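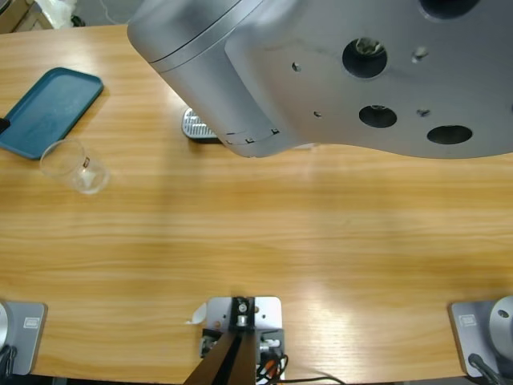 Falasmont newsdesk, 10/25/20

Duseo has released the first part of Dolorer, a set of recorded demonstrations in which a two-armed robot is steered by an operator through household jobs. The part now out deals with a capsule coffee machine and a glass cup on a wooden table. It holds 354 recordings made by 12 operators.

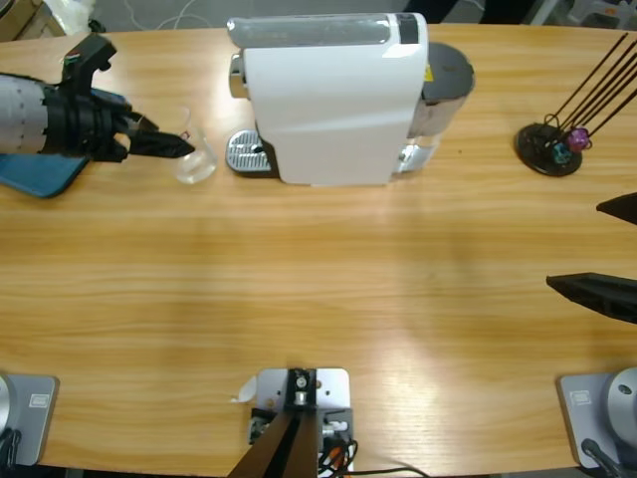
The operator moves a pair of hand-held leader arms and the robot copies them joint by joint. Views from a fixed camera and from the wrist are stored with the joint angles, all on one clock. Operators get over 2 hours of practice before their runs are kept - early attempts are deleted. 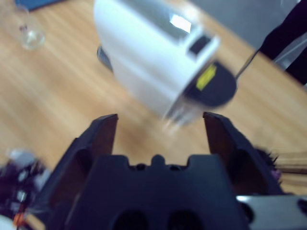

Fast wrist movements remain a weak point, as they smear the close view. Duseo has left such stretches in and marks them in the index, so that users can drop them when training. The release notes advise keeping the fixed view in every case. 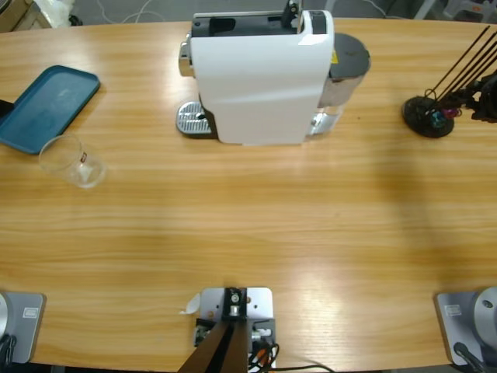
Playback software comes from Queiroz and runs on an ordinary desktop computer. It can replay a recording at quarter speed or send the stored angles back to a matching pair of arms. A further 4 tasks were recorded in August and are still being checked - no release date has been set for them.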